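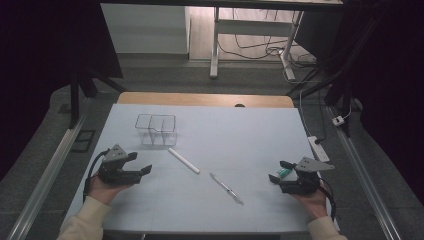
Last updated: June

Vokix hand-held kit, trial notes, second week

Started just after 9. Birdie Hutchins had the first go and I took over before lunch. Same job as before: sort the desk bits into the clear three-compartment organizer, both hands, one gripper in each. The grippers are the pair from the Vokix trial box that Wanden sent over, and I'm still really pleased with them! You pick one up, your fingers find the trigger and a minute later you've forgotten to be careful. Birdie was quicker than me again (she says it's the piano).

Tally for the morning is 70 demos, of which 60 are good enough to keep. Most of the rejects are mine, and most of those are pens. The slim pen is a pain because it rolls a little as the jaws close, and if you come in square to it the tip swings away from you. Coming in a bit off square and low works much better. The thicker white stick is no trouble whatsoever.

Things I like so far:

- Weight. My wrists were fine after two hours, and they were not fine after half an hour on the old Pruitt set.
- The jaws open wide enough for everything in our bits tray, including the fat marker.
- Setup. Plug in, wait for the tone, go. Birdie did it cold from the one-page card and only had to ask where the spare lead was.

Things to bring up with Wanden:

- The cables want to be longer, or else lighter. They tug on the wrist when you reach for the far side of the table. I tried a loop of tape up the forearm and it helped, so maybe a clip in the kit?
- The software still names every session "untitled" unless you catch it. Small thing, but I've now got a folder full of them.
- Pads. See next.

Had one of the grippers over the floor after lunch for a proper look at the fingertips.
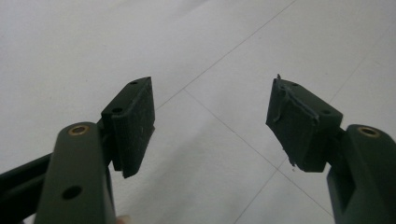 The foam on one side has gone well ahead of the other. There's a strip peeling up along the worn one and it's started to shed, while its partner just has a bit of dust and lint on it. Grip is still good on the stick, but I don't trust it for the pen any more and I'd like to know how many of my rejects come down to this. My guess is that I lean on that side when I close. Birdie reckons the foam is just soft. We could both be right.

The good news is how the pads are held. Looks like a couple of small screw holes on each holder, so I'm hoping a swap is a five-minute job. Spares are listed at $40 a set, and that seems dear for foam, but the whole trial kit is only $310 for the month and I'd pay that again tomorrow. Will ask if Watulham can cut us some from sheet in a firmer grade. If they can, I want to run firm on one gripper and stock on the other and see which one lasts.

To do:

- order one set of spares anyway
- wipe both pads down with the lint roller before each session
- redo the pen demos once the new pads are on
- ask Wanden about the session names
- Birdie to write up her off-square trick for the next person, with a sketch

Back on it at 2 with the organizer turned around.

3 comments · 2 shares

Recent entries
Vokix kit: unboxing and first hour
Old Pruitt set, what we're keeping
Bits tray list, updated
Notes from the Watulham visit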